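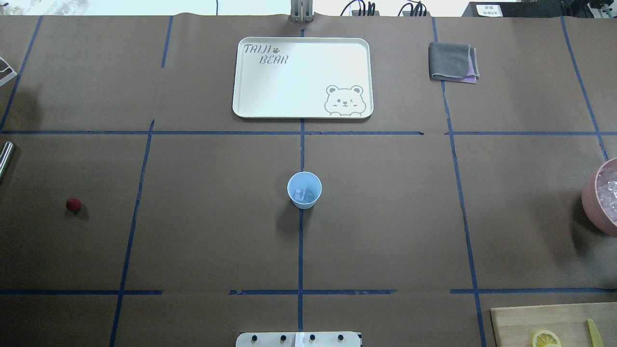 Figure 4. Taped work surface with tray, cup and bowl of ice.

4.2 Preparing the Surface for Gripper Comparison

This section applies to all comparisons between the Fuvdale two-finger gripper and the Hakirine gripper. Both must be tested on the same surface, with the same items, by the same operator. Read Section 3 (Mounting and Payload) before you begin.

1. Cover the table with a single sheet of brown kraft paper. Small creases are acceptable. Replace the sheet if a fold lifts an item off level.

2. Divide the paper with dark blue masking tape. The lines serve as a guide for the operator and need not be perfectly straight. The controller does not use them.

3. Place the test items in their cells. The standard Tromden set includes a shallow tray, a plastic cup, a folded cloth, a small ball, and a bowl. Ice may be used for the slippery-item trials.

4. Record the cell of each item on the run sheet before the arm is enabled.

CAUTION: Ice leaves water on the paper. Change the sheet between the ice trials and any trial that uses the cloth.

4.3 First Approach

5. Set arm speed to 27 percent in the Fu controller menu. Do not raise it until the first approach has been completed for every item.

6. Open the fingers fully and bring the gripper over the item with the fingers pointing straight down. Stop at a height of 50 mm and check that the camera cable has slack at the wrist.
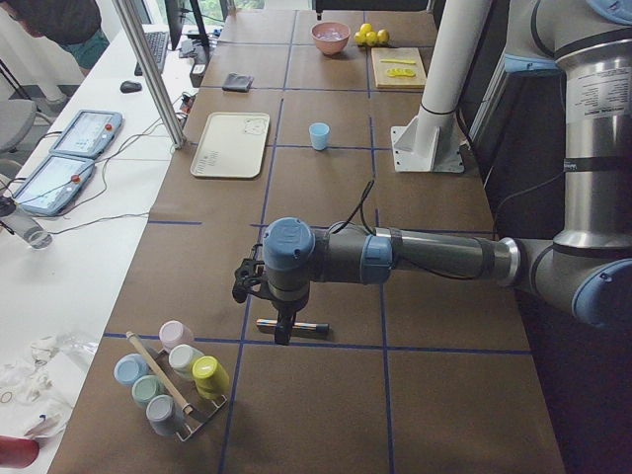 7. Lower the gripper in small steps until the fingertips are level with the middle of the item. Long, thin items such as pens should be gripped across the barrel, near the center. Items on a rack should be taken from the top of the stack or the open side first.

8. Close the fingers at the lowest force setting. If the item slips, raise the force by one setting and repeat from step 6. Write down each setting used, including those that failed.

NOTE: Force settings are not equal between the two grippers. Setting 3 on one should not be compared directly with setting 3 on the other. Use the conversion table in Appendix B.

WARNING: Keep hands outside the taped area while the arm is enabled. The emergency stop on the teach pendant must be within reach of the operator at all times.

The force limits in Appendix B were drawn from 1,342 grasps recorded under the direction of Morven Ogilvie and were last revised in July. Results taken with earlier limits should be kept in a separate folder and marked with the revision letter.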